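Speaker notes - Showing the arm what you want
Sobia Janjua, Friday session, 30 minutes with questions

Slide 1. Title. Say who I am, say I work on the Tedell task library at Prorivell. Ask for hands: who has moved an arm through a task themselves? Adjust the speed of the next two slides to suit.

Slide 2. Two ways to show a task. By hand: you take hold of the arm and push it through the motion. By remote control: you move a leader device or a controller and the arm follows. Both give you a recording of joint positions and camera views. Don't get into file formats, there's a slide at the back if somebody asks.

Slide 3. By hand. Good points - you feel the contact, new people pick it up in a morning. Bad points - your own hands and sleeves end up in the camera views, and you tend to support the arm more than you think. Tell the Kinyua story here: 16 recordings of a drawer task, all with the same forearm across the drawer handle. We threw them out and started over.

Slide 4. By remote control. The views are clean. You lose the feel, so people grip too hard and go too slowly. Most operators need a few sessions before their recordings are worth keeping. Pause here for questions about the leader device, they always come.

Slide 5. What makes a recording useful. Start from a different position each time. Do one thing, then stop. If you miss the grasp and recover smoothly, keep it and mark it as a recovery. If you miss and then wave the arm about while you think, delete it.

Slide 6. Mug task. Leave this one up while I talk. 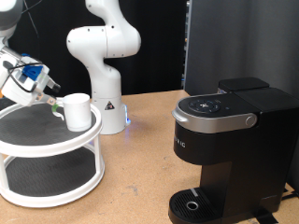

Gripper at the mug handle, coffee maker to the right.

Points to make:
- The handle is the hard part. A finger has to meet it at an angle that still works when the mug gets lifted. Point to the lower finger.
- The mug is on the top tier of a turntable stand. Turning it between recordings changes where the handle faces, and that is the cheapest variety you can get.
- White mug, white stand, white gripper. Operators judging depth from a camera view alone find this tiring. Suggest short shifts.
- Plan the way out before closing the fingers. The drip tray is low and the brewer lid sits above it.

Slide 7. Numbers from Purham. Seven operators, same task, same written instructions. The best one kept some 19 recordings in a session. The spread between people was larger than the spread between methods - say this twice, it is the point of the talk.

Slide 8. What we changed. Written start and stop rules. One person records, another checks the same afternoon. Breaks on a timer.

Questions. If time is short, skip slide 8 and take questions with slide 7 up.

Related talks
Writing task instructions people will follow
Sorting good recordings from bad ones
Camera placement for small workspaces
Tedell task library: April update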